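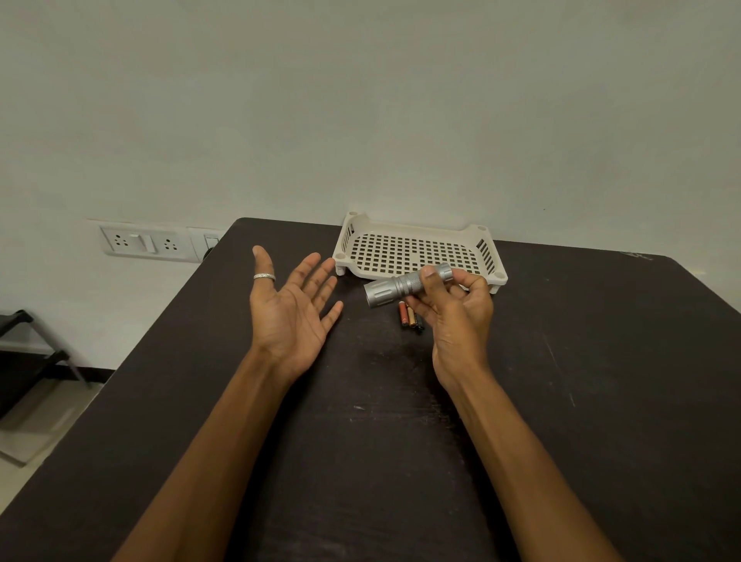

Réka had the tickets. Or the hotel did. Either way, the bus to the ruins left at 20 past and Lleucu was still arguing over a permit.

"Seventy," said the man. "Each."

"The sign says 20."

"For residents."

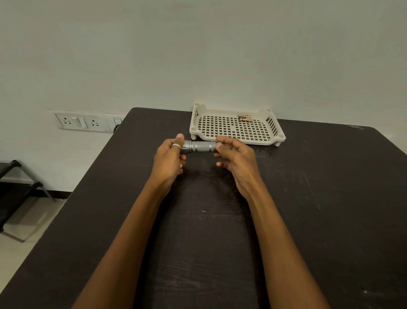
They paid. No time. Up the hill then, 1,189 steps, goats everywhere, teh sea going pink behind them – and the gate shut.

"May hours," Réka read.
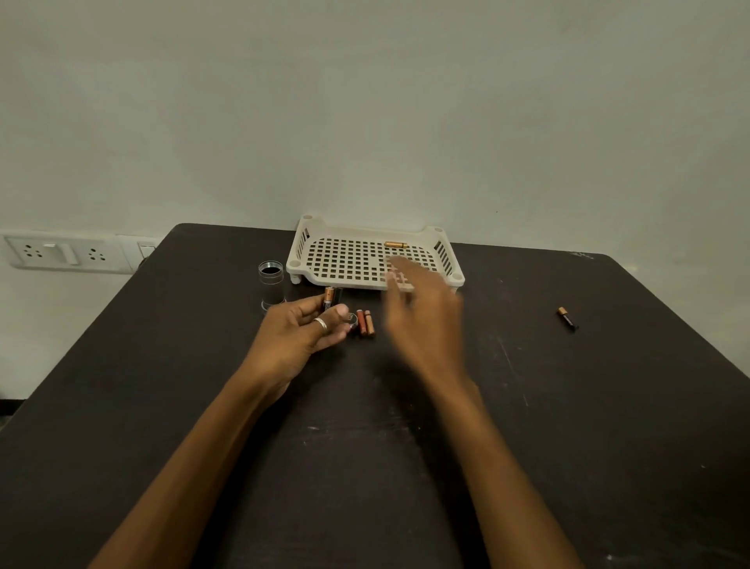
Lleucu sat down on the wall. Didnt cry. Ate the last of the bread and gave a goat the crust.

"Tomorrow?"

"Tomorrow," said Réka, and went to look for a way down before dark.

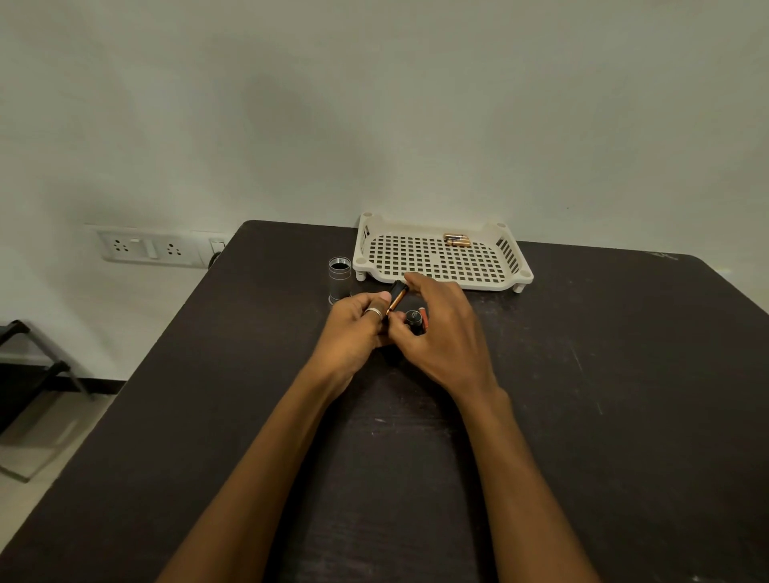
Battery and its holder, torch-shaped tube to the left.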